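Review: the Harnine bench safety and practice kit for small robot arms
Reviewed by Henrike Vogler, 2022-11-19

Harnine sells this as a ring binder, a set of laminated cards and a roll of floor tape, and the aim is to get a small lab from "we all know how the arm works" to a written set of rules. It costs 129 euros. We bought one for the tabletop bench, where the work is mostly picking up and putting down toy food on a placemat beside a play stove.

The binder opens with the risk assessment, and this is the best part. It asks you to assess the task and the tool together. A collaborative arm with a gripper on it is a different machine from the bare arm in the brochure, and the forms make you write down the fingers, the object, the speed and where a hand could get trapped. Ours ran to four pages for one bench.
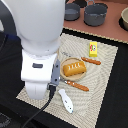

Cables get a whole section. The rule is that any cable on the moving part of the arm must be checked at both ends of its travel before the first run of the day, and again after any change of tool. Renji Arai thought this was too much when he first read it. He now does it without the card. I would have liked more on how to fix a cable down, as the binder only says "secure suitably" and leaves it there.

The layout cards are less good. They want every object's starting place marked with tape, which suits a factory fixture and does not suit us, as we change the layout all the time. Amra Nedeljković wrote our own version: the mat and the stove stay put, small objects may go anywhere on the mat, and nothing tall goes within reach of the elbow. The binder has blank cards at the back for this sort of thing -- a sensible touch, though there are only four of them.

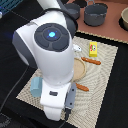
The section on status lights is short and useful. You fill in what each colour on your own arm means, from the maker's manual, and pin the card where the operator can read it. Harnine does not try to give you a general colour code. Makers differ, and a wrong card would be worse than none. The same page has the rule I would keep if I had to throw out the rest: hands stay off the mat until the operator has said "stopped" out loud and a second person has said it back.

There is also a log sheet for stops and near misses. It has too many boxes. Lumturie Berisha cut it down to date, task, what happened and what was changed, and people have filled it in ever since.

Some smaller complaints. The tape lifts at the corners. The index gives page numbers from an older edition, so "emergency stop, testing of" sends you to a page on lifting heavy boxes. And the binder does not replace the standards themselves. It points to ISO 10218 and ISO/TS 15066 in the right places, but you still need to read them, and you still need somebody competent to sign the assessment.

I also looked at the Alteo pack, which is cheaper and comes as files only. It is tidier, but it hardly mentions grippers, and for bench work that is a large gap.

Worth buying if you have one or two arms and no written rules yet. If you already have a decent assessment, ask Harnine for the cable and status light sections on their own. They told me in an email that they plan to sell them separately from January.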